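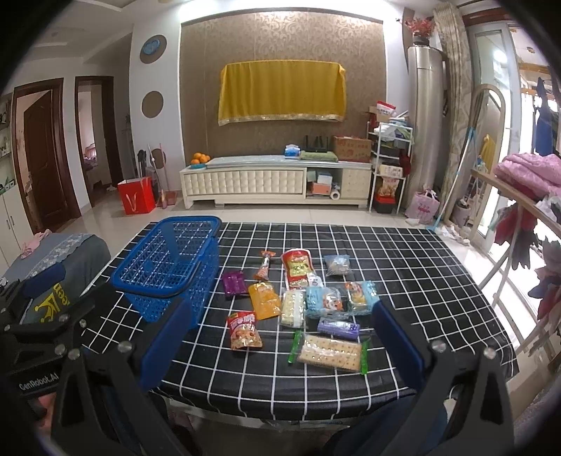
Snacks on the gridded cloth, with the blue basket at the left and the gripper's fingers open.

Hạnh Võ has packed more shopping this summer than most of us will in a lifetime, and she has hardly touched any of it with her fingers. She works with a gripper in her hand, closing its padded jaws on a packet of crackers, lifting it across to the basket, letting go, and then (after a sip of tea, if the tea is still warm) doing it all over again.

The idea is a lovely old-fashioned one, really. If you want a robot to learn a household job, you show it, much as your gran showed you how to roll pastry. Marit Viklund, who runs the teaching side at Makis, started out steering robot arms from a desk with a pair of joysticks, and she still winces at the memory. "It was like buttering toast with a broom," she told me when I visited in November. "With the gripper in your own hand you stop thinking about it, and you just tidy up."

Snacks are harder than they look, mind you! A bag of crisps slides about inside itself, a wafer snaps if you squeeze it, and shiny film throws the light in all directions. Hạnh's best advice to newcomers is to slow down before the jaws meet, and to let a fumble stay in the recording, so that the robot sees how a person recovers from one.
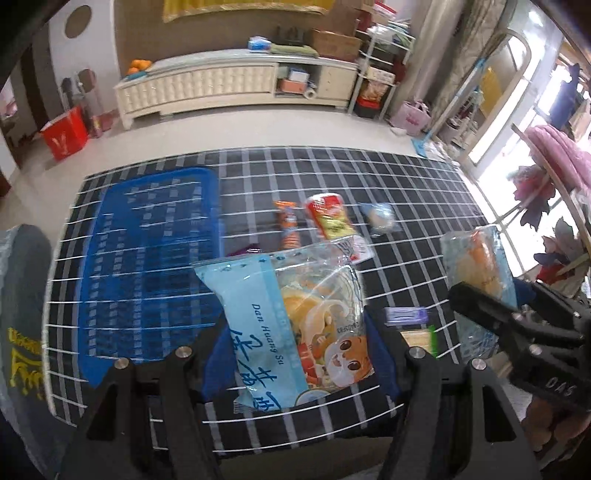 A packet marked "Dan Huang Su" between the blue pads, and a second gripper at work on the right.

Makis had gathered 2,765 showings of the basket job at the last tally and would like 3,000 before anyone moves on to laundry. Arturo Longo, who watches every one of them back, thinks the rooms matter as much as the numbers. He likes a proper lived-in home, with oranges on the cabinet and a mop standing by, and he'd happily take 100 more if people would only have him round.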